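4.2 Reaching into an open case
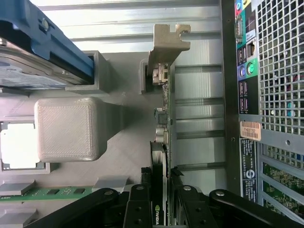

Photo: Huw Harries / Rusgate

1. Switch off the PC, pull its power cord, and wait 60 seconds. Coffee is optional.

2. Set the finger speed to 2 before the pads go anywhere near a card.

3. Center the pads on either side of the card's edge — then close. Guessing is not centering.

Caution: Keep hands out of the case while the arm is live. It won't apologize.

Note: Drive caddies and RAM clips have their own rules. See 4.3, which Glenys Owen rewrote in January, with feeling.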